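Does Blue Really Calm You Down?

Maybe you have heard a grown-up say that blue is a calming color. Paint your bedroom blue, they say, and you will sleep like a log. Red is supposed to make you hungry, and yellow is supposed to make you happy. It sounds like science. But is it?

Let's be a bit fussy and ask how anyone would know.

Suppose a paint shop in Forport asks 900 customers, "Does blue make you feel calm?" and most of them say yes. Is that proof? Think about what those people heard before they walked in. They had been told blue is calming since they were your age! They might just be repeating it. And a paint shop would like to sell you some paint.

A fairer test is harder. You would need two rooms that match in every way except color. They need the same chairs, the same light and the same amount of noise. You can't tell people what you are testing. Then you have to measure something, like how fast their hearts beat, and not just ask how they feel. 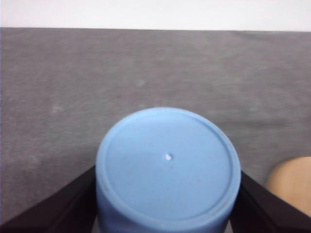 A pale blue. Do you feel calmer yet?

There is another problem. Which blue? Pale sky blue and dark navy are both called blue, but they don't look much alike. If a test used one shade, it may tell you nothing about the other.

When scientists have tried tests like these, the answers have been mixed. Some found a small effect and some found none. So when a website says "blue lowers stress," ask who tested it, how many people took part, and whether anyone else got the same result.

Try it yourself
Ask 5 friends to do a puzzle on blue paper and 5 others to do the same puzzle on white paper. Time them all. Don't say what it's for! If the blue group wins, swap the papers, use a new puzzle and do it again. Did the result change?

Ten people is a very small test, by the way. Don't go painting your bedroom because of it.

Written by Birsen Öztürkmen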